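Taming the Cord Drawer (and Every Other Cord in the House)

Posted 29 September 2018 by Raili Rantala

I love a sorted cord. I know how that sounds! But there is such a quiet little thrill in opening a drawer, wanting the long charger, and lifting out the long charger with nothing hanging off it. Several of you wrote in after the spice jar page asking what I do about cables, extension cords and holiday lights, so here is the whole lot in one go.

Start with the pile

Get everything out. All of it, from the kitchen drawer, the shoebox in the closet, the back of the desk, the bag you packed when you moved and never opened (we have one of those, it says BATHROOM on the side and it is full of phone chargers). Put a bedsheet on the floor first so the tiny adapters don't wander under the couch.

Don't pull. A knot of cables is hardly ever a real knot, it's mostly loops lying through other loops, and pulling is how you turn it into a real one. Put the bundle down, shake it gently from underneath, and push slack into the middle with your fingers until it gets bigger and floppier. Then find one plug and follow it back, feeding that end out through each loop. Do the shortest cord first. It comes out fastest and you feel like a genius.

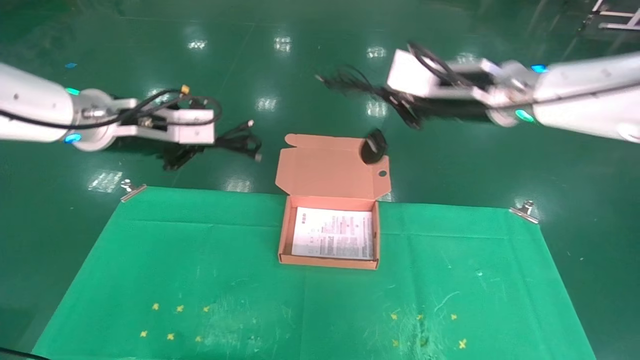 Once they're all separate, wipe them down. A barely damp cloth with one drop of dish soap, unplugged of course, and keep it well away from the metal ends. Run the cord through the cloth in your fist and look at the cloth afterward. Ugh! Kitchen ones are the worst, the grease gets tacky and then they stick to each other and tangle all over again. Let them air dry before you put anything away.

While each one is passing through your hand, feel for trouble. A flat spot, a crunchy bit, a split in the jacket near the plug, a prong that wiggles. Those go out. Please don't tape over a cracked power cord and keep using it. Our town takes old cords with the electronics recycling, and lots of hardware stores have a bin.

Coiling so it stays coiled

Wrapping a cord around your elbow and thumb puts a twist in it with every turn, and the cord remembers. Over-under is so much nicer. Make one ordinary loop in your left hand. For the next one, roll the cord away from you between your right thumb and finger so that the loop flips and the end comes in behind. Ordinary loop, flipped loop, ordinary loop, flipped loop. It feels silly for the first ten minutes and then your hands just have it. When you want the cord, hold one end and toss the rest, and out it goes, flat as you like. One warning: don't let an end slip through the middle of the coil or you'll get a row of neat little knots down the whole length.

Thin cables like earbuds are happier in a figure eight around two fingers. Leave the last few inches and wrap them around the waist of the eight.

What to tie them with

Hook and loop tape off a roll, cut to length. I bought a Kundico roll of 200 strips two winters ago and I'm still on it. Toilet paper tubes are great for medium cords, and you can write on them! Bread bag clips work as labels behind the TV. Rubber bands I've given up on, they go gummy in a warm drawer and leave a mark.

Label at the plug end, where you'll be looking when you're on your hands and knees under the desk. Masking tape folded over on itself like a little flag, ballpoint pen. Marker smears. Write what it belongs to and where it lives: "mixer, pantry" or "printer, upstairs."

Where it all goes

Stand the coils up on edge in the drawer like file folders. You see every one from the top and you can take one without disturbing its neighbors. I cut down cereal boxes for dividers, covered them in leftover Savano shelf paper, and they've held up for ages. The Brokum trays are lovely too, if you find them on sale, but measure the inside of your drawer first. Mine were too tall and now they hold seed packets.

Heavy extension cords want a hook, a fat one. A skinny nail puts a kink in the top of the coil. I hang our 25 foot cord on a wooden peg by the garage door and it gets borrowed and returned by the whole family, which is a small miracle all by itself.

Holiday lights

I know, it's September. But take a look at them now and you won't be on the porch in December with cold fingers and words you shouldn't say in front of the neighbors. Plug each string in while it's still on the floor and check the bulbs before you rewind it. Cut a piece of stiff cardboard with a notch at each end, tuck the socket end in one notch, wrap loosely, and finish with the plug on the outside so you can test the string next year without unwinding a thing. I stack the cards in a Wuisan tote with the spare bulbs in a jam jar.

Questions I got last time

Marlene wanted to know about stiff vacuum cords. Lay it out full length in a sunny spot for an hour, then wind it while it's warm and soft.

Coiled cords in freezer bags are fine, by the way, as long as they're bone dry first. Leave the zipper open a crack.

Next page will be lids. Oh, I have so much to say about lids.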